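Budgeting for handheld grippers for laundry folding data, what am I missing?

Asked in: Equipment and purchasing

I'm putting together a purchase request for a small project at our Stostolthorpe site. We want to record people folding clothes with handheld grippers, one in each hand, and train an arm on it later. No arm in this year's budget. The request is due in January.

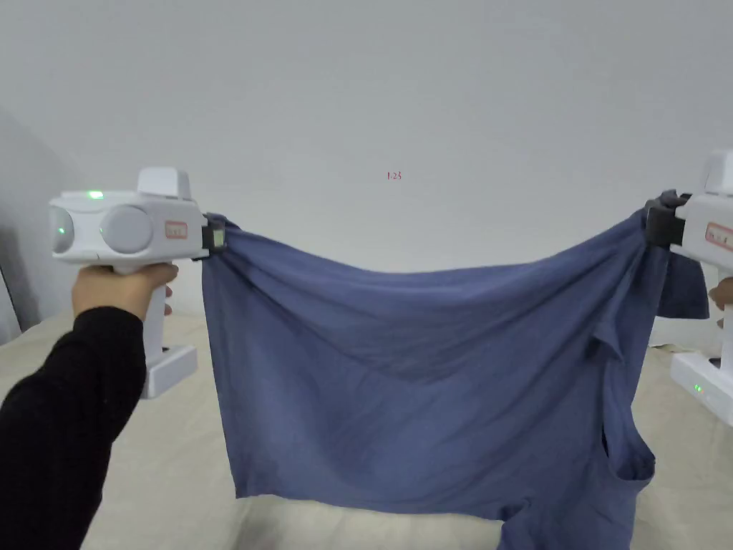
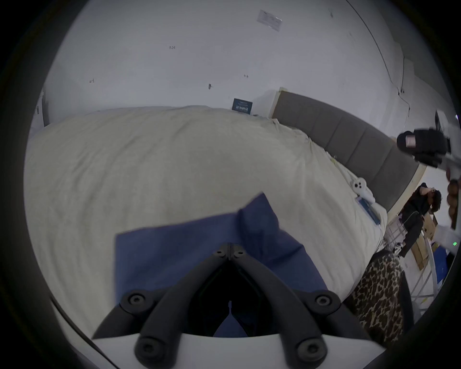 I have a quote from Prurik at $1,253 per gripper and I was going to ask for 3 pairs. Ternex is cheaper but they won't give me a lead time. What I can't work out is everything else. The work is T-shirts and small folded pieces on top of a bed, so both hands are busy the whole time, and when a shirt is held up by its two corners neither hand is free to press anything. Do I need to budget for a foot pedal? Spare fingers? Storage? I would like to send one request and not go back for more money in March.

3 replies

Reply 1 (accepted)

Buy 2 pairs and keep the third as spares. If you order 3 pairs and run all of them, the first broken clamp stops a station and you wait on shipping.

Other lines I would put in:

Finger and pad sets. Get two extra sets per gripper. Fabric work is easy on the fingers, but people knock them on bed frames and headboards. Your second picture has a wood edge on the headboard and a wire rack near the bed, and both will get hit sooner or later.

Batteries and a charger that takes more than one at a time. Check whether the Prurik quote includes these. Ours did not.

Storage. Work out one hour of recording on a loaner and multiply. Then double it, as you will want a second copy.

Foot pedal, yes. Get a wired one.

Clothes. Put in a line for 20 T-shirts in different colors and weights. It's cheap, and purchasing won't argue. If everything you fold is dark blue you will have to redo it.

Labor will be bigger than all of this. I don't know if that comes out of the same request for you.

Reply 2

We went with MacLeod for ours. Took 16 weeks. Ask for lead time in writing before you compare any prices.

Reply 3

Agree on the spares. Also ask if calibration is included or billed per visit. With Ternex it was a separate line for us and we missed it the first year. Can't help on the pedal, we start and stop from a laptop with a second person sitting there.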